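Alina's Cabbage Rolls, and What I Changed

7/31/23

I have been promising to write down this recipe since January, when my old neighbor Alina Radu moved away to Grendthorpe and left me with a sour cabbage in a bucket and a page of notes in her own shorthand. If you have ever tried to cook from somebody else's shorthand, you know how that goes. "Rice, enough." "Dill, more than that." More than what, Alina?

So I called her, and we talked for 61 minutes (my phone keeps track, bless it), of which I would say a very small part was spent on cabbage. But I did get what I needed in the end, and I've made the rolls four times since, and I think I'm finally ready to share them with you all.

First, the cabbage. Alina ferments her own whole heads in a barrel, and I do not have a barrel. I have a bucket with a lid, and a corner of the laundry room that stays cool. If you don't want to wait a month for a cabbage to turn sour, you can buy it in vacuum packs at an Eastern European grocery. Soak the leaves in cold water for an hour and taste a little piece. If it makes your eyes water, change the water and soak them again. I skipped this the first time and we all drank a great deal of iced tea that evening.

Next comes the filling. I use two pounds of ground pork, the fattier kind, with a cup of short-grain rice that I rinse but don't cook. Alina fries her onions slowly until they are sweet and a deep gold, and she stirs a spoonful of tomato paste right into the pan at the end so it loses that raw taste. Then in goes the dill, a whole bunch, chopped stems and all, plus thyme, black pepper and a good spoon of sweet paprika. Go easy on the salt! The cabbage brings plenty of its own.
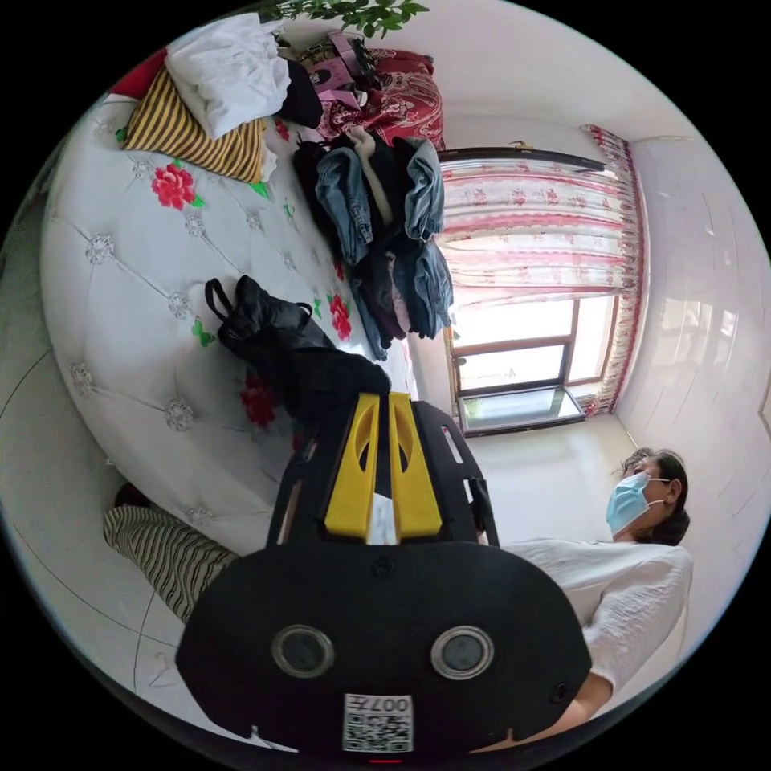
Now for the rolling, which is the part people worry about. Cut each leaf along the thick rib and throw the rib in the bottom of the pot. Put a spoonful of filling at one end, roll it up like a little cigar, and tuck the loose ends in with your finger. My first ones were as big as baked potatoes and came undone. Alina's are no longer than her thumb, and she told me very kindly that mine would get smaller with practice. They have, a bit. This batch makes 30 if you roll them my size, and quite a few more if you roll them hers.

Line the pot with chopped cabbage and the ribs, lay in a few slices of smoked bacon or a smoked rib if you can find one, and pack the rolls in snugly, seam side down, in circles. More chopped cabbage on top, then a can of crushed tomatoes thinned with water until everything is just covered. Two bay leaves. Lid on.

I bake mine at 325 for three and a half hours, and I take the lid off for the last half hour so the top gets a little dark around the edges. Alina does hers on the stove over the lowest flame she can manage, and goes off to do her ironing. I tried it that way and scorched the bottom, so the oven it is for me. The smell fills the whole house — my husband came in from the yard twice to ask if it was time yet.

Serve them with sour cream and, if you're being proper about it, polenta. I make the polenta soft, with more butter than I'm going to admit to here, and put a hot pepper on the side for anyone brave.

They are better the next day. Alina says the third day is best of all, but I can't tell you if she's right, as we have never had any left by then. You can freeze them, too, in their sauce, and warm them up slowly in a covered dish with a splash of water.

I'd like to try a meatless version this fall with mushrooms and walnuts, which Alina's mother used to make during Lent. If any of you have a good one, please leave it in the comments, with real measurements if you can manage it!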